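Stinstead Home & Garden Help > Crafts > Faux flowers

Fake hydrangeas and roses, leaves everywhere, stems that won't behave

Posted by Hicham Zaki
Viewed 853 times

I have taken charge of the artificial flowers, a sentence I did not expect to write at my age. The lot is red roses and light blue hydrangeas, and they have to end up in one tall vase for the front hall at Lusgate before people start arriving in July. The vase is an Estetti, clear glass, narrow neck, and it hides nothing.

Problem one is the hydrangeas. The stem is a nice bright green at the top and then partway down it gives up and turns the color of weak mustard. In clear glass you see all of it.

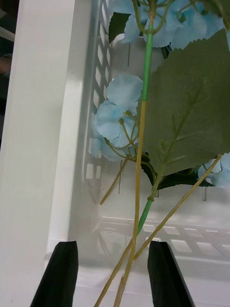 Hydrangea, green up top and tan the rest of the way

Problem two is leaves. The rose leaves come away in little sprigs if you so much as look at them, and I can't work out whether they go back where they came from or whether I get to pick. Problem three is that I'd like the roses to stand up straight while I fuss with them, and they would like to lie down.

I own a glue gun and a pair of pliers. I have been told not to use either one unsupervised. What do I do, in what order, and can it be done in an evening?

Gertraud Eberhard
Helper, 962 posts

It can be done in an evening if you stop trying to do it in the vase. Everybody starts with the vase. You get three stems in, the fourth one knocks the first one sideways, and by 9 p.m. you are cutting things you meant to keep.

Clear a table, a white one if you have it. Dark green leaves vanish on a dark table and you will find them later with your sleeve. Lay everything out flat where you can see it and keep a tray at each end, one for loose leaves and one for finished stems. It looks like a mess and it is one, but you can see what you've got.

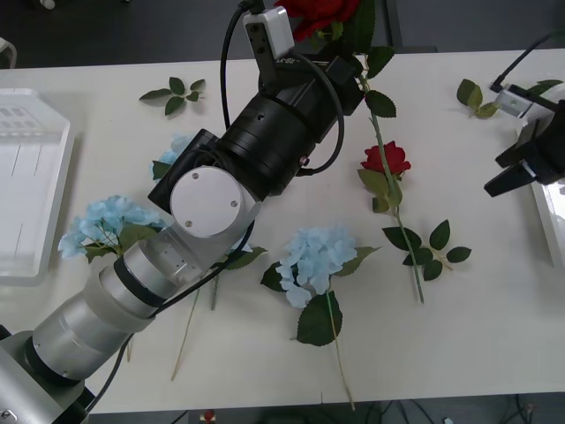

Gertraud Eberhard

Now the leaves. On the roses I've handled, each sprig has a short hollow end that pushes onto a nub on the stem. Feel along the stem with your thumbnail for the nubs. If yours has them, push the sprig back on with a twist and leave the glue gun in the drawer. If the nub has snapped off, a dab of glue is fine, but hold the sprig there and count to thirty. Thirty slow ones. You do get to pick where they go, within reason. Leaves right under the bloom look natural, and leaves below the neck of the vase just look like salad.

The big hydrangea leaves are a different animal. Mine had a fabric feel to them and they pick up creases in the box. Smooth them with your fingers along the middle vein. Don't iron them. I ironed one. It is now part of the iron.

For the tan stems you have two choices. Florist's tape in green, wound on a slant and stretched as you go, starting where the bright green stops. Or a vase you can't see through, and then the whole question goes away. I know you said the Estetti, but I'm mentioning it.

Do the hydrangeas first, low, then the roses between them and a bit higher. If a hydrangea flops forward, turn it so the heavy side faces the middle.

Miah
Member

what she said but get a block for the stems. any heavy block with a slot in it, drop the end of the stem in, it stands up and you've got both hands for the leaves. I use the base off an old lamp

also shorten the roses AFTER you've tried them in the vase. you can't un-cut a rose. wire cutters not kitchen scissors, there's wire in mine and it ate the scissors

Hicham Zaki
Original poster

Update for the 853 of you apparently following my progress. Miah's slot idea is the one that changed my life. The stem stays up and I can keep my eye on the leaves, which I had spread out on the table so I could choose between them like a man buying fish.
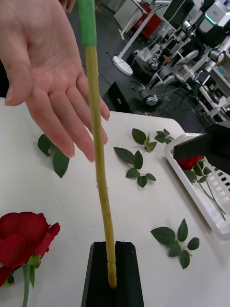 One stem upright, leaf sprigs laid out, second rose waiting in the basket

With the stem standing like that you can see the roses have the same trouble as the hydrangeas, bright green at the top and then a long pale yellowish stretch with specks on it. I may leave the specks. They look a bit like a real stem if you stand in the doorway, and most of our visitors will be in the doorway.

Tape is on order. Gertraud, I note your remarks about the vase and I'm ignoring them for now. Does the tape need anything at the bottom end to stop it unwinding, or does it stick to itself?

Gertraud Eberhard
Helper

It sticks to itself once you've stretched it. Pinch the end and roll it between your fingers.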